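## 3.2 Tapete und Platte: zur Wahrnehmung von Mustern in kleinen Wohnräumen

Im vorigen Abschnitt haben wir die Auswahl der Räume beschrieben. Nun wenden wir uns der Frage zu, wie ein kräftig gemustertes Wandmaterial und eine ruhig gezeichnete Fläche zusammen wirken, wenn sie unmittelbar aneinander liegen. Diese Kombination kommt in der Praxis oft vor, sie ist aber in der Literatur zur Innenraumgestaltung nur wenig behandelt. Meistens werden Wandbekleidung und Möbeloberfläche in getrennten Kapiteln besprochen, und die Kante, an der sich beide treffen, bleibt ohne Kommentar.

Unser Material besteht aus 391 Aufnahmen von Innenräumen, die im Rahmen des Projekts Kivedmont gesammelt wurden. Davon zeigen 196 eine Tapete mit pflanzlichem Motiv. Wir haben zu jeder dieser Aufnahmen notiert, welche Farbe der Grund hat, ob die Blüten einzeln oder in dichten Gruppen stehen und welche Art von Oberfläche im Vordergrund liegt. Die Kategorien wurden von Mareck (Arbeitsbericht) übernommen und nur an zwei Stellen verändert. Erstens unterscheiden wir zwischen naturnahen und stilisierten Blüten. Zweitens führen wir die Kategorie »steinähnlich gezeichnete Fläche« ein, weil aus einer Aufnahme allein nicht sicher zu entscheiden ist, ob es sich um Naturstein, um eine Folie oder um ein beschichtetes Material handelt. Wir sprechen deshalb im ganzen Text von Marmormuster und nicht von Marmor.

Die erste Beobachtung betrifft den Maßstab. Eine große Blüte auf hellem Grund wird von den Befragten als ruhiger beurteilt als viele kleine Blüten auf demselben Grund. Das war für uns zuerst überraschend, denn im Vorgespräch hatten mehrere Teilnehmende große Blüten als »laut« bezeichnet. Eine mögliche Erklärung liegt darin, dass die große Form schnell als Ganzes erkannt wird und das Auge danach nicht weiter suchen muss. Bei kleinteiligen Motiven mit Beeren, Stielen und Blattspitzen dauert dieser Vorgang länger.

Die zweite Beobachtung betrifft die Richtung. Eine Blumentapete hat in der Regel keine starke Hauptrichtung, die Stiele wachsen zwar nach oben, die Blüten neigen sich jedoch nach allen Seiten. Ein Marmormuster dagegen besitzt Adern, und diese Adern führen den Blick. Wo die Adern auf die Kante zulaufen, wird die Tapete stärker beachtet. Wo sie parallel zur Kante liegen, bleibt der Blick länger auf der Platte. Dieser Unterschied war in der schriftlichen Befragung mit 300 Personen deutlich, in den Einzelgesprächen mit 20 Personen jedoch schwächer. Wir vermuten, dass im Gespräch die Farbe zu sehr im Mittelpunkt stand.

Ein Beispiel für die Verbindung von stilisierten Blüten und steinähnlicher Zeichnung gibt Abbildung 4. Der Grund der Tapete ist blass weißblau, die Blüten sind in Rosa, Lavendel, Pfirsich und Hellblau gehalten. Die weiße Fläche davor hat nur feine graue Adern. Beide Materialien teilen also die Helligkeit, aber nicht die Dichte der Zeichnung.
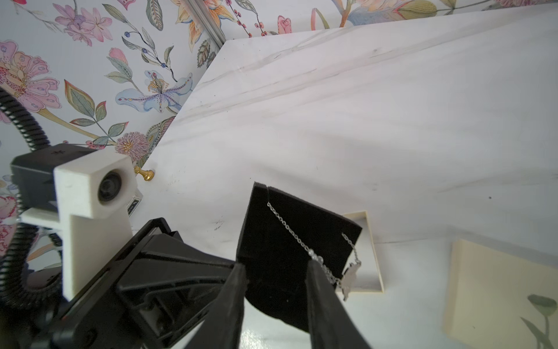 **Abbildung 4.** Blumentapete und weiße Fläche mit Marmormuster; nahe der linken Kante ein kleiner goldfarbener Knauf.

Für die Auswertung war es wichtig, die Beschläge gesondert zu erfassen. Kramer (interner Bericht) geht davon aus, dass ein metallischer Akzent die Aufmerksamkeit unabhängig von seiner Größe anzieht. Unsere Daten bestätigen dies nur teilweise. Goldfarbene Teile wurden vor einer weißen Fläche häufig genannt, vor der Tapete selbst dagegen selten, auch wenn sie dort einen deutlichen Glanzpunkt hatten. Graue Schienen und Leisten wurden fast nie erwähnt. Sie scheinen als Teil des Aufbaus verstanden zu werden und nicht als Teil der Gestaltung.

Eine Einschränkung ist an dieser Stelle zu nennen. Die Muster der Firma Dudodska, die wir im November für den Vergleich im Labor verwendet haben, zeigen einen wärmeren Weißton als die meisten Flächen in den Aufnahmen. Ein Teil des Effekts kann daher auf den Farbton zurückgehen. Wir haben die betroffenen Antworten in der Tabelle im Anhang gekennzeichnet und die Berechnung einmal mit und einmal ohne sie durchgeführt. Die Reihenfolge der Bewertungen blieb gleich, die Abstände wurden kleiner.

Ob die Kante durch eine Abschlussleiste betont oder offen gelassen wird, haben wir in diesem Abschnitt noch nicht berücksichtigt. Diese Frage wird in Abschnitt 3.3 zusammen mit der Beleuchtung behandelt, denn der Schatten an der Kante verändert die wahrgenommene Breite der Leiste erheblich.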